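4. First moves over the table

Okay, if you made it through section 3 both arms are bolted down, both hands are on their wrists, and the Zilto controller boots without beeping at you. Now we get to the part I rushed the first time and had to redo over a whole weekend. This section covers teaching the home position, setting the table height, and running the first reach with something real between the hands. I build in a shared workshop, so a few of my notes are about that. If you have the garage to yourself, skip them.

What you need
The Zilto pendant or a laptop with the Veneck software on it
A tape measure
One big soft object and a few small ones
The emergency stop, plugged in and within reach of your non-typing hand

4.1 Set the table height

1. Power the controller up with the motors off. The status line should say IDLE.
2. Measure from the floor to the tabletop. Mine comes out at 698 mm. Measure yours at all four corners and use the highest number (my floor is terrible).
3. In Veneck, open Workspace, then Surface, and type the number in. It wants millimeters and it won't warn you if you give it inches.
4. Set the clearance to 60 mm for now. You can bring it down later, once you trust your calibration.
5. Save. Then close the file and open it again to check that it really saved — version 2 of the software has a habit of keeping the old value.

CAUTION: The clearance only protects the tabletop. It doesn't know about anything you put on the table, and it doesn't know about you.

4.2 Teach the home position

6. Press the stop, then support the left arm with one hand and release its brakes with the other. It's heavier than it looks, so get a good grip first.
7. Guide it to a spot over the back of the table with the fingers clear of the surface. Lock the brakes, let go slowly, and hit Store Left.
8. Do the same on the right side and hit Store Right.
9. Release the stop and jog each wrist through its full turn at the slowest speed. Watch the cable the whole time. You want a loose arc that never pulls tight and never drops in front of the fingers.

Note: I went through a whole spool of Hostamness cable wrap before I figured out that less wrap works better. Tie it near the joints and leave the rest alone.

4.3 The first reach

For the big object I like a backpack. It stands up by itself, it has straps and zippers to go after once you get ambitious, and if a finger bumps it you haven't broken anything. Put it in the middle, logo toward the front, and set the small stuff off to one side. I use stacking cups and a little white cube.

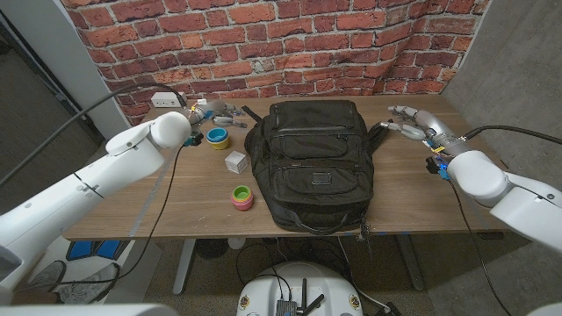

Backpack in the middle, cups and cube to the left, one hand on each side.

10. Set the speed to 80 on the pendant. The scale goes way up from there and you can leave the rest of it for another day.
11. Select the right arm only. Jog the hand toward the nearest strap and stop short of touching it.
12. Store that point as APPROACH. Send the arm home, then send it back to APPROACH. Repeat until you're bored.
13. Close the fingers on nothing at that point, open them again, and go home.
14. Now do it all with the left arm, using the cups as your target. Go for the top cup. The lower ones in a stack are a lot harder to get hold of and you'll just get mad.

Note: If the arm stops a little off from where you stored it, redo 4.2 before you touch any of the gains. I spent nearly a month tuning gains when all I had was a sloppy home position.

CAUTION: Don't run both arms in the same program yet. Collision checking between the arms stays off until you load the Tran file in section 5.

4.4 Before you leave the bench

15. Send both arms home, press the stop, and power down at the controller.
16. Look under the table and move any loops of cable out of the walkway. In a shared shop, do this every single time, even if you're only going out for coffee!
17. Write your table height and clearance on a piece of tape and stick it to the controller.

Section last changed Feb 9, 2018. The gripping force tables moved to section 6.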